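4.2 Adding a Film to the Catalog

1. Open Graveck and select Library, then New Title.
2. Enter the title, the country and the running time in minutes.
3. Paste the synopsis. The list view shows the first 70 characters.

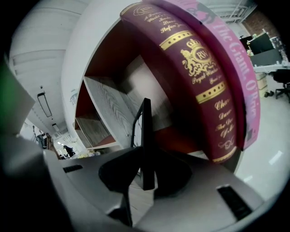

Graveck User Guide, Issue 9, p. 14

4. Add the cast in billing order. The list view shows the first 5 names.
5. Select Save.

Note: Subtitle files must have the same name as the film file.

Caution: Deleting a title also deletes its viewer ratings. Export them first.

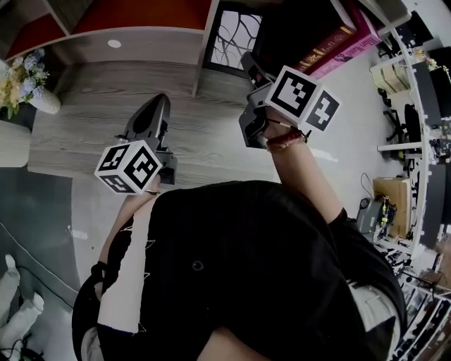

Can a film have two titles?
Enter the original title in the main field and the English one under Alternate Title. Search checks both fields.

4.3 Importing a List

1. Save the list as a CSV file with one film per row.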